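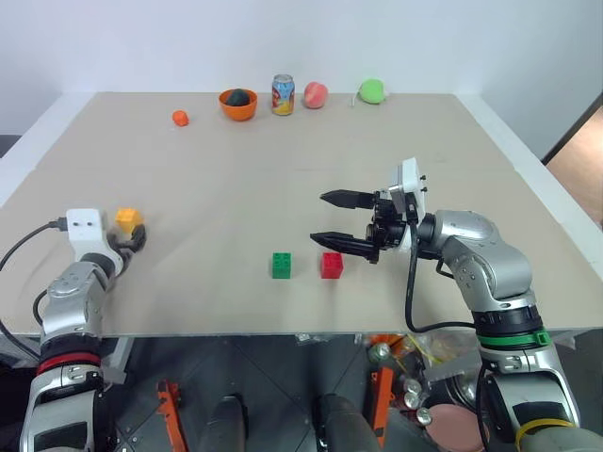 When a new version of some program comes out, many people press the update button in the middle of dinner and then they are surprised that the home server is not answering. In our house the server runs the shared calendar, the backups of our photos and the small wiki where we keep recipes and appliance manuals. I have made enough bad updates on it that I now follow a fixed routine, and I write it down for other households who look after their own machine. The first part of it is done at a table. A bowl and a can of drink may stand along the wall at the back, but the middle I keep free, as the laptop, the notebook and the external drive must all lie side by side while I work.

Choosing the time

I update in the morning, after 9 am, when everybody has left and no phone is trying to send photos. Evening is a bad choice. You are tired, and if something breaks you will repair it at midnight with the wrong commands. Also look whether the release is a normal one or a long support one. The normal ones come often and bring new features, the long support ones get only fixes. For a home I prefer long support, and I skip the very first number of it. I wait until the second or third fix release, then I read what people complain about.

Reading the release notes

Read them from the bottom. The top is about new colours and buttons, and the removed things are written at the end. I search the page for the words "deprecated", "removed" and "minimum". The last one has caught me badly. Our calendar once asked for a newer database than we had, and the installer told me so only after it had already changed the tables.

If you jump over several versions, read the notes of every version between. It is boring, but you can do it with a cup of tea. I copy each line that concerns us into the notebook, by hand, with the page open beside it.

Backup before anything

Stop the program first, then copy the database and the data folder. A copy made while the program is writing can look healthy and still not open later. Ours takes 40 minutes to the external drive, so I start it and go to hang the washing.

After that, test it. I open the copy on the old laptop in the cupboard and look for one recent entry and one old entry. A file with the right size is not yet a proof.

Some small rules for backups:

Keep the last 2 full copies and delete the older ones only when the new version has run for a month.
Write the version number in the folder name, not only the date.
Keep one copy out of the house. Ours goes to my sister's place at Dumanham each June and again before Christmas.
Label the drive itself. A strip of masking tape and a laundry marker is good enough, and it peels off clean.

Free space

An upgrade needs more room than you think, for the reason that it unpacks the new files next to the old ones. I do not begin with less than 36 GB free. The log folder is usually the guilty one. I found 300 old log files in ours last winter, all of them complaining of the same printer, which we had given away already.

Add-ons and plugins

Switch them all off before the update, and bring them back one at a time. We use Filotier for the shopping list and Ploltedley for scanning receipts. Filotier is quick to catch up with new releases, Ploltedley is always some weeks behind, so I check its page before I even choose the morning. If an add-on you depend on is not ready, wait. An old version with security fixes is fine for a few more weeks – an old version without them is not, and then you must live without the add-on for a while.

The Šimkus theme, if you use it, must be reinstalled every time. Save your own colour settings into a text file, they will be gone.

After the update

Clear the browser cache on one device and log in there. Make a new calendar entry, upload one photo, delete both. Then look at the log for ten minutes before you tell the family it is ready. Search can be slow or empty during the first hours while the index is being built again, and it is not worth to restart anything for this.

If it does not work, give yourself a limit. Mine is one hour. When it has passed I put the old version back from the copy, write in the notebook what the error said, word for word, and try again another morning.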